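Brake bleeding order on a Furora wagon, and does it matter

kwok_yang
Been through the factory book, the aftermarket book and the two pages somebody photocopied at Bukmont in what looks like a blizzard. The factory book says start at the right rear and work toward the driver. The aftermarket book says left rear first. The Bukmont pages say "bleed brakes" and move on to the ashtray.

I have a new master cylinder in (bench bled, no bubbles), new rubber hoses at all four corners, and a pedal that goes down like an elevator. If I pump it twice it comes up fine. Car is the dual circuit with the pressure regulator up by the left frame rail. Which order do I use, and is the regulator going to fight me?

koenh
Farthest wheel from the master cylinder first. On yours that's the right rear. The aftermarket book was written for the right-hand drive cars and someone flipped half the pictures for this market and went to lunch.

Pedal comes up with pumping, so check rear shoe adjustment before you pour another can of fluid on the driveway. A loose rear adjuster feels exactly like air.

Pirmin B
I disagree with the first half. With two separate circuits the order between front and rear makes no difference at all. They don't share fluid. Do the fronts first if you like the fronts.

I agree about the shoes. Turn the star wheels until the drum drags, step on the pedal hard a couple of times to center everything, then back off until the wheel turns with a light scrape.

koenh
They don't share fluid below the reservoir. They share a reservoir. Run it dry on one end and you get to do both again, which I know because I have done both again.

Pirmin B
That is an argument for watching the reservoir.

arturo_m
The regulator won't fight you but it will sulk. There's a ball inside that sits in a ramp, and if the back of the car is way up in the air the ball rolls forward and shuts off the rears. People jack up the tail, open the bleeder, get a dribble and order a wheel cylinder they didn't need. Get the car level on four stands. I went through 5 cylinders' worth of shopping before an old guy at Stoltis asked me which way my garage floor sloped.

kwok_yang
Rear of the car is currently on the tall stands and the front is on its wheels. So that's a fun thing to read after dinner.

I did get a dribble, yes.

arturo_m
Welcome to the club. Dues are one wheel cylinder. 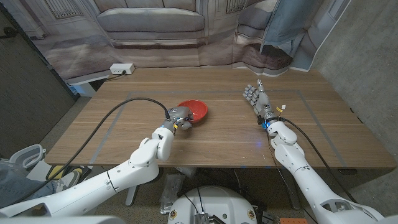 Tsung-han Man: Before you do it all over, what are you bleeding with? If it's the hand vacuum pump, half the bubbles you see in the hose are coming in around the bleeder threads and you can chase them until September. Grease on the threads helps a little. A second person on the pedal helps a lot.

kwok_yang
Hand vacuum pump. Of course it is. My second person has stated her position on brake fluid and it hasn't softened.

koenh
Pressure bleeder then. The Athumani one with the threaded cap fits your reservoir. Keep it under 10 psi whatever the sticker says. I set mine at 6. The reservoir sits in two old rubber grommets and they let go without warning, onto paint.

Pirmin B
Or gravity. Open one bleeder, hose in a jar, keep the reservoir topped up and go do something else for 40 minutes. Costs nothing.

koenh
Gravity has never once worked for me on this car.

Pirmin B
Was the car level?

koenh
I'm not answering that.

kwok_yang
Update. Put it on four stands, level by the bubble on my cheap level. Left rear star wheel was backed off so far I think it was only in there for company. Right rear was closer. Adjusted both, then did right rear, left rear, right front, left front with the Athumani bottle. The rears ran properly this time, a good steady stream, some small bubbles at the right rear and then clear.

Pedal is high and firm on the first push. Still a bit softer than my memory of it, though my memory of it is from before the hoses.

Tsung-han Man
Drive it a week, bleed it once more, see if anything comes out. And check the flare at the regulator outlet for weeping. Put a dry paper towel around it overnight.

arturo_m
Also read the shoe adjustment again at a couple hundred miles. New shoes?

kwok_yang
Old shoes, plenty of meat. The drums have a small lip but they came off without swearing. Total spend was 80 bucks counting the bottle, plus one wheel cylinder still in its box. Anyone need a left rear?

koenh
For the record, you did the right rear first.

Pirmin B
For the record, it made no difference.

arturo_m
What size is the cylinder? The later wagons used a smaller bore.

kwok_yang
Box says early. I'll measure it when I find the calipers.

Last updated: Wednesday, May 13, 2020

Related threads
Regulator rebuild, is the seal kit still sold?
Parking brake cable too long out of the package
Stoltis hoses vs. originals, fitting length
Clutch pedal squeak, tried everything but the bushing
Which fluid with old rubber seals
Rear drum stuck on, hammer already used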